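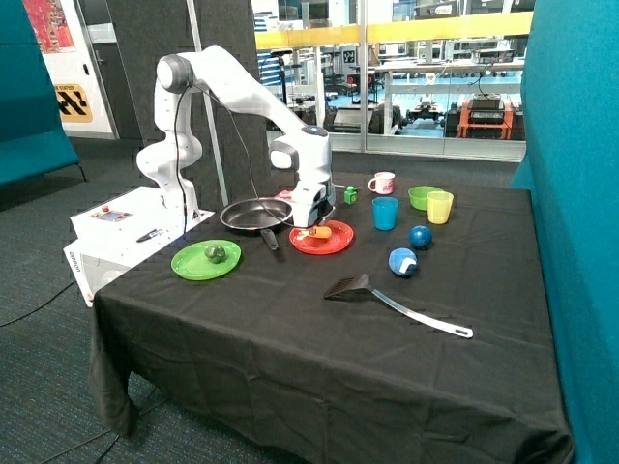
Pick-and-place table with black cloth, fingers over the red plate.

Irilon Tabletop Cell Kit
Part no. 671
Sold by Rarulach
$102 plus shipping

Everything for a tabletop arm that does not come in the box with the arm. The arm arrives in a crate with foam cut to its exact shape. The table arrives from down the hall. Between those two events and the first decent grasp there are a lot of small jobs, and the Irilon kit is a bag of parts for doing them, with a booklet that tells you what order to do them in.

It suits small arms with two-finger grippers, working over a table on light household objects: plates, cups, toy vegetables, the usual groceries. It has no electronics in it and doesn't care who made your arm. It won't calibrate anything for you. It will stop you from calibrating the same thing four times because the cloth moved.

What's in the bag

Black cotton cloth, matte, hemmed on all four sides
Cloth clamps, low profile, for the table edge
Finger pads, two pairs, self-adhesive
Pad scraper, plastic
Cable wrap, hook and loop, one roll
Floor cable cover, cut to length with scissors
Tip gauge (a plastic block with a notch in it)
Witness paint, yellow, small bottle
Lint roller
Booklet and log cards

We are aware that you can buy a lint roller at the grocery store. Please do, once ours runs out. Refills are a standard width.

Setting up the table

Start with the arm's base, before there is any cloth in the room. Bolt it down or lock its mount the way the arm maker's manual says, then push sideways on the table with your hip. If the base and the table move by different amounts, stop and fix that. No amount of careful teaching will survive it.

Run a thin line of witness paint across each mounting bolt head and onto the metal beside it. When a bolt backs off, the line breaks, and you can see it from a chair.

Now the cloth. Iron it. We know. A crease under a plastic cup will tip the cup just enough for the fingers to close on the rim, and you'll spend the afternoon adjusting a grasp that was fine. Lay the cloth with slack at the base end, smooth it away from the arm, and clamp the far edge last. Let the front hang in folds if you like the look, but clamp behind the folds so that a passing knee can't drag the whole dinner service to the left.

Keep the cloth out from under the base. People do this because it looks neat in photographs.

The cable

Move the arm by hand (or jog it slowly, if yours doesn't do hand guiding) to the farthest pose you plan to use, and then to the most folded one. The outside cable needs enough loop for the first and must not snag anything in the second. Hold it at those two extremes before you put on any wrap. Wrap near a joint, never across it, and snug enough that the cable can still be turned with two fingers.

Down on the floor, cut the cover to length and lay it over whatever crosses the walkway. Chair casters are the natural predator of the power cord.

Tips and pads

The tip gauge is the cheapest thing in the bag and the one we get the most mail about. Stand it on the table, bring the closed fingers down slowly beside the notch, and look. If the tips sit level with the notch line, your tool height is where you left it. If they don't, either something has slipped or somebody has changed the tool offset and gone to lunch. Check it every morning, and again after any collision, including the ones described as "more of a tap."

Pads wear first at the bottom corner. Change both sides together, even when one looks good. To change them:

1. Open the gripper fully and remove power from it in the way its manual describes.
2. Lift the old pad at one corner with the scraper. Don't use a knife. Sutrisno Hutapea, who wrote the booklet, used a knife once and has asked us to keep this line in.
3. Wipe the finger with alcohol and let it dry.
4. Press the new pad on from the tip upward.
5. Leave it alone for 15 minutes. The adhesive needs the time. Have a coffee.
6. Gauge the tips again before you run anything.

Each pair is meant to last 600 running hours with light plastic objects. Ceramic mugs bring that down, and the handle of a metal spatula brings it down faster. We don't have a number for cast iron and would prefer not to be given one.

Looking after it

The log cards have a row for each day and a column for each of these:

Tip height checked
Pads looked at, both sides
Witness lines unbroken
Cable loop free at full reach
Cloth rolled and flat
Stop button reachable without moving a bag, a coat or a colleague

That last one gets ticked without looking more than any other. Walk over and put your hand near the button. If a table of props has crept up around it, move the props.

Wash the cloth cold and hang it up. A tumble dryer will shrink it by a hand's width and leave it with a faint shine, and shine is what you bought a matte cloth to avoid. If you have a camera looking down at the table, check your exposure after a wash – new black and washed black are different blacks.

When something's off

The fingers close beside the object, always on the same side. Check the base first, then the tip gauge, then the cloth. Leave the software for last. It's the part everyone opens first, and now you have two problems.

The fingers close beside the object, on a different side each time. Look at the pads and the finger screws. A loose finger wanders.

The object slides out on the way up. Clean the pads before you raise the grip force. Lint from the cloth builds up on them and turns them into felt.

The arm stops at the same place in every run. Watch the cable loop through one slow cycle. If it goes tight just before the stop, you've found it.

Everything works until Saturday's open house. We have no part for this.

Spares

Pads, pack of two pairs. These are the Zandex soft type, and the older Beltrán pads will also fit, though they're thicker and you'll need to set the tip height again.
Cloth only, same size as the kit.
Witness paint, yellow. The orange has been dropped because it looked like rust to too many people.
Log cards, by the pad.

Tip gauges are replaced free if yours has been run over by the gripper. Send a picture of the damage. We keep a wall.

Ordering

The kit ships flat in a padded envelope, apart from the floor cover, which comes coiled and would like to remain coiled. Leave it under something heavy overnight. Returns are accepted on unopened pads and unironed cloths. The next batch of kits is due in October; spare pads are in stock now.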